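Usus steam iron review: six months of weekly ironing

I have put off buying a new iron for years. My old Grestach came with me through three house moves and one flood under the sink, and although it had started to leave brown dribbles on pillowcases I was fond of it and kept giving it one more chance. Then in November it ruined a good linen tablecloth the evening before we had people round, and that was the end of that.

The Usus cost me £49 in the sale at Zelodar, the big homeware place by the ring road (it's £81 at full price, which I would have grumbled at). I'd gone in for something half that, if I'm truthful, but the cheap ones all felt like toys in the hand and this one had a bit of heft to it.

First impressions were good. The flex is lovely and long, so I can reach the far end of the board without dragging the whole affair nearer the socket, and the water tank has a proper wide mouth that you can fill straight from the tap. My Grestach needed a little plastic jug, and the little plastic jug was never where I'd left it! The tank on the Usus gets me through a good pile of shirts before it wants topping up.

Now, the steam. I'm one of those people who lets the washing sit folded for days before doing anything about it, so I need an iron that can cope with creases that have had time to settle in. Cotton T-shirts are no trouble at all. I turn anything with lettering inside out and keep the heat down, and I haven't had a print stick or crack yet, though I do still hold my breath a little.

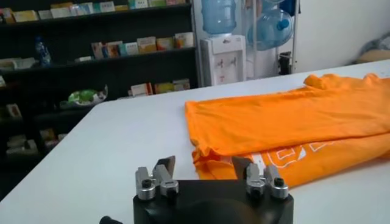 An orange T-shirt with white lettering, creases and all.

Linen takes more patience. On the hottest setting with the steam turned right up it does get there, but you want the cloth slightly damp to begin with, and I go over the hems twice. Wool trousers came up beautifully under a tea towel, with a nice sharp line down the front.

There are a few niggles. The dial is marked in dots that I can barely make out without my glasses, and the burst button sits exactly where my thumb likes to rest, so I've puffed steam at the curtains more often than I'd care to admit. It's heavier than my old one too, and after a big basket of bedding my wrist knows about it. My neighbour has the Mahlangu, which is far lighter, and I did enjoy borrowing it, but it spat water all over my blouse and I handed it back quite cheerfully.

I've descaled the Usus twice so far, using the rinse setting over the sink, and no brown dribbles. At the sale price I'd buy it again tomorrow. At full price I'd probably wait for the next sale and go about slightly crumpled in the meantime.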